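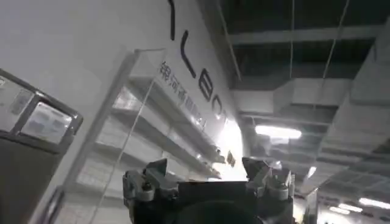
Two angular finger tips over the dark housing, with a bolt head at each side.

Filed under: Reviews > Grippers and Hands

The Wundik is a two-finger electric gripper with a small camera at the wrist, sold as a bolt-on part for light-duty arms. We ran it for three weeks on the laundry routine: approach the washer, open the door, move clothes between the drum and a basket. In most respects it is a good gripper. It also kept squeezing after it was told to stop, and that fault takes up most of this review.

Setup was easy. The mounting pattern matched our wrist and the cable was long enough. The Cledura driver found the gripper on the first try. Position control is smooth down to slow speeds, and the fingers come back to the same width every time we ask. Bolt heads are easy to reach with the gripper on the arm, so changing a finger tip takes a minute or two.

The wrist camera is fair. It looks up past the fingers, which is the right place for it, but bright ceiling lights wash out part of the view. With the arm tilted upward we lost detail along white shelves and walls. Exposure can be locked in the driver, and we would do that on the first day.

Fabric handling is better than we expected. Towels and shirts came up without slipping at the default force. Socks were harder. The tips are narrow, and a single sock against a curved surface was missed about as often as it was picked. 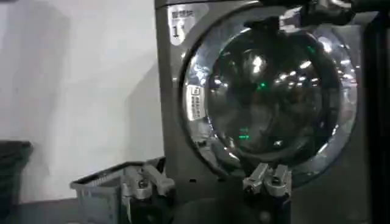
The fault

During a run at the washer, the left gripper closed on a folded towel at the basket and the operator pressed the software stop. The arm stopped. The gripper did not. It went on closing until it reached its force limit and stayed there. Sending "open" had no effect. We had to cut power at the base and back the fingers off by hand with the key that comes in the box.

Nothing was damaged and no one had a hand near it. We then tried to repeat the fault with a foam block and got it five times in 60 attempts, always when the stop arrived while the fingers were already in contact and building force. When the fingers were moving freely, the stop worked every time.

The log shows what happens. On contact, the gripper hands control to its own force loop. A stop sent during that handoff is acknowledged and then dropped. Cledura reports the gripper as stopped, so the operator's screen is wrong as well. In our view that is the worse half of the problem.

The hardware emergency stop does work. It removes power, and the fingers hold where they are. Anything trapped stays trapped until someone turns the key, so keep the key on the robot. Ours was in a drawer the first time.

A washer door is a bad place for this. Glass and a polished metal rim give the fingers very little to sink into, so force climbs fast after contact. On cloth there is some slack. On the rim there is almost none, and the arm may still be in motion when the fingers lock.
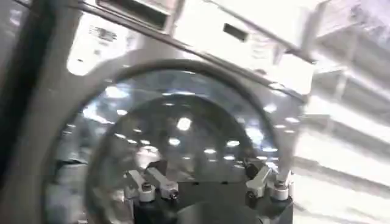
PHROMMA, February – Pronitz, the maker, has sent us new firmware that checks for a stop request before and after the handoff. We put it through more than 200 closes on the foam block, with the stop sent at random points, and the fault did not come back. We then went back to the washer and ran the door routine at reduced force, also without trouble.

The update has to be installed by hand, one gripper at a time, over a service cable that is not in the box. Units already on the shelf at dealers may still have the old version. Check the number in the driver's "About" panel before the first powered move – and if it begins with a 3, do not let anyone work within reach of the fingers.

We would also like a release lever that works without a tool. The older Pronitz model had one. The manual for this gripper covers the key on its second-to-last page, in a paragraph about storage.

Rating: 3 out of 5. It would be a point higher if the fix shipped with the service cable.

Pros: smooth at low speed, good on cloth, finger tips quick to change
Cons: stop fault in old firmware, wrist camera struggles with glare, key needed for manual release

Comments (4)

benchtop_ray: Same thing here with a cardboard box. Driver said stopped, box said otherwise. Didn't connect it to the handoff until I read this.

mk_automation: Does the fix change closing speed? Ours feels slower after the update.

Reviewer: We measured a small delay at contact. Free travel is the same.

lintfilter: Please test it on wet laundry next time. Dry towels are the easy part.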